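**Setting up a calligraphy desk: my project report**
Yuk-lan Yen, 30/06/2025

So my project was to put together a proper practice desk for brush calligraphy and write down what I learned doing it. I've wanted to do this since I was little and used to watch my grandma write New Year couplets on the kitchen table. I had a budget (small) and one corner of a room (also small), and I went over on the first one pretty quickly!

I started with the brush rack, probably the wrong way round, but I fell in love with one at Georgiou, the second-hand place near the Ulthorpe bus stop. I'd been planning to keep my brushes in a jar. My grandma was horrified when I told her. You hang a brush with the tip down after washing so the water runs out of the bristles and doesn't sit up inside the ferrule, where it loosens the glue. A jar does the opposite. So a rack it was, and if you're going to have a rack you may as well have one with a dragon head on the end of the crossbar.

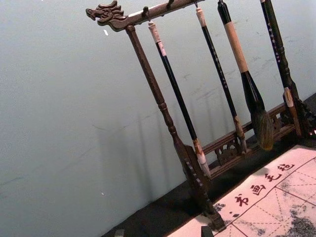

Brushes were harder to choose than I expected. The ones I tried at the shop were either soft goat hair, very floppy and very thirsty, or a stiffer mixed hair that springs back. Everyone told me to begin with mixed hair and everyone was right. My horizontal strokes went from sad noodles to something with a start and a finish. I still get the goat hair out when I'm in the mood, but I can't control it yet.

For the surface I put a black cloth over the table, mostly because ink goes everywhere and I'd like my bond back. On top of that goes a big white practice sheet with the red "mi" grid, where every square has dashed lines through the middle and corner to corner. I tried plain paper for the first week and my characters drifted off to the right like they were leaving the party. With the grid you can see straight away that your centre stroke isn't in the centre. Humbling, but useful.

The last part was the seal, and this is where I got carried away. Traditionally you finish a piece by stamping your name in red paste, and I kept pressing too hard and getting a blob. What helped was dabbing the seal on the pad lots of times, very lightly, and then putting it down flat and rocking it a tiny bit. I did 2 afternoons of nothing but stamping scrap paper.

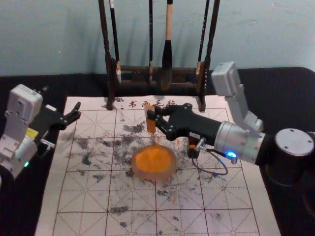 *The practice sheet on its black cloth, with the orange block held just over the pad.*

Things I'd change: I'd buy the cloth a size bigger, and I'd get a heavier paperweight, as the Vilow one I bought slides about. I'd also like a proper ink stone. I've been using bottled ink from Trelent and it's fine for practice, though my grandma sniffs at it. She's promised to show me how to grind my own in the holidays.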